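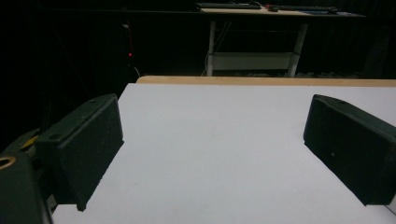 White top, rear edge strip in light tan wood.

Ticket: Jornness table, movement and creaking at rear edge
Opened: 2022-09-24
Customer: Judite Leitão
Handled by: Norbert Kelemen, Vidal furniture support
Second line: Prys Phillips
Product: Jornness work table, wide version, white top with wood rear strip
Priority: Normal
Status: Closed

Problem as reported

The table creaks when weight is put on the back half of the top. Pressing down near the rear edge on the right gives a small movement and a dull click. The front half is quiet. The customer assembled the table in February and says it was silent until it was moved to the other side of the room. No parts were removed for the move. It was lifted by two people, one at each end, by the top.

The customer's own guess is that the wood strip at the rear has come loose.

Entry 1 – Norbert Kelemen

Asked the customer for the following before anything is loosened:

Does the table rock on the floor when pushed at a corner?
Does the click come on pressing, on releasing, or both?
Can a sheet of paper be slid between the white top and the strip at any point?
Which foot type is fitted, the fixed pads or the threaded Grikel feet?

Also asked her to leave the four corner bolts alone for now. If they are all backed off at the same time the frame goes out of square and the original position is lost.

Entry 2 – Judite Leitão

No rocking that I can feel. Click is on pressing and a softer one on releasing. Paper does not go in anywhere along the joint, I tried the whole length from both ends. Feet are the threaded ones. I did notice that one of them at the back turns freely by hand and the others don't.

Entry 3 – Norbert Kelemen

Paper test rules out an open joint at the strip, at least with no load on it. Asked for it to be repeated with a second person leaning on the rear edge.

A foot that turns freely is carrying no load. With three feet taking the weight and the fourth hanging, the table can stand still when nudged and still drop slightly at the free corner when loaded. This fits a click on pressing. It does not fully explain the one on releasing.

Instructions sent:

1. Clear the top of anything heavy.
2. Turn the free foot down by hand until it touches the floor and resistance is felt.
3. Give it a further quarter turn with the flat wrench supplied. Stop there.
4. Tighten the lock nut up against the leg while holding the foot.
5. Press on the rear edge at the left, the middle and the right, and note what is heard at each.

Entry 4 – Judite Leitão

Second paper test done with my brother Cristóvão leaning on the back. Still nothing goes in.

Foot adjusted. It was more than a quarter turn in total, closer to two before it touched. The click on pressing is gone at the left and middle. On the right it is still there but quieter. Now there is also a creak if I press and slide my hand toward the back, which I don't remember from before.

Entry 5 – Norbert Kelemen

Left and middle resolved by the foot. Right side remains. Passed to second line with the following open points:

– click at the rear right under vertical load
– creak at the rear under load directed backward
– edge joint closed with and without load

Entry 6 – Prys Phillips

The strip is glued and does not carry load, so I would not expect it to click even if it were starting to go. The noise will be underneath. On the wide Jornness the top sits on a rear crossbar, and the crossbar is held to the top by brackets. The bracket screws go in 485 mm from each end of the bar. The slot in each bracket is 10 mm long so the top can move a little with the seasons. If the table is lifted by the top, the whole weight of the frame hangs from those brackets and the screws can shift in the slot. Afterward the screw head sits on the end of the slot and scrapes when the top is pushed.

Please have the customer check:

1. Screw position in the slot, left and right bracket. It should be near the middle.
2. Whether the felt washer between bracket and top is still there on each side.
3. Whether either screw turns without tightening.

This can be done from below with a flashlight. The table does not need to be turned over for the check.

Entry 7 – Judite Leitão

Left bracket: screw in the middle of the slot, washer in place, tight.

Right bracket: screw right at the back end of the slot. Washer is there but folded over on one side and half out. The screw turns a little and then tightens, so the thread seems to be holding.

Entry 8 – Prys Phillips

That is the cause. Replacement washer needed. The folded one can be flattened as a temporary measure but it will not stay.

Procedure for the right bracket:

1. Two people. One supports the rear of the top by lifting very slightly on the right, just enough to take the load off the bracket. Hold it from under the crossbar side of the top, away from the wood strip.
2. Back the right screw out seven turns. Do not remove it.
3. Slide the old washer out. The new one is split on one side and goes in around the screw.
4. Push the top forward until the screw is in the middle of the slot. Compare with the left side.
5. Tighten by hand with the short screwdriver. No power driver. The insert in the top will strip before the screw feels tight.
6. Lower the top and check the feet again. The rear right one may need a slight correction once the top is back in position.

Entry 9 – Norbert Kelemen

Ordered a pack of split felt washers from Pristik on behalf of the customer, no charge. The smallest pack is 20 pieces. Asked Jaxon MacDonald in the warehouse to add a second flat wrench, as the customer mentions the edges on hers are rounding off.

Ticket set to Waiting – parts.

Entry 10 – Judite Leitão

Parts received, wrench too. Procedure done with Cristóvão holding. Two notes:

The screw was stiff for the last few turns out and I stopped to check it wasn't going in crooked. It was fine, there was a bit of dust in the thread.

In step 4 the top would not move forward at first. We had to loosen the left screw by one turn as well, then it went. Tightened both afterward.

Right rear foot needed a very small adjustment. No click on pressing now, left, middle or right. No creak when pushing backward. The table took over 485 seconds of leaning and shoving from my brother, who timed it, and stayed quiet.

Entry 11 – Prys Phillips

Loosening the left screw is correct and should have been in the procedure. With one side tight the top pivots and binds. I have added it to the internal sheet as step 2a: back the opposite screw out one turn before moving the top, and retighten last.

Entry 12 – Norbert Kelemen

Confirmed with the customer that the washer on the left side can stay as it is. Spare washers to be kept with the assembly leaflet.

Cause recorded: rear right bracket screw displaced in slot and felt washer folded, after lifting by the top. Contributing: rear foot not in contact with floor at the new position.

Advice given for the next move: lift by the frame, one person at each end, and check all four feet by hand once the table is down. A foot that spins freely needs to be turned down before anything goes back on the top.

Edge strip not part of the fault. No action taken on it.

Ticket closed with customer's agreement.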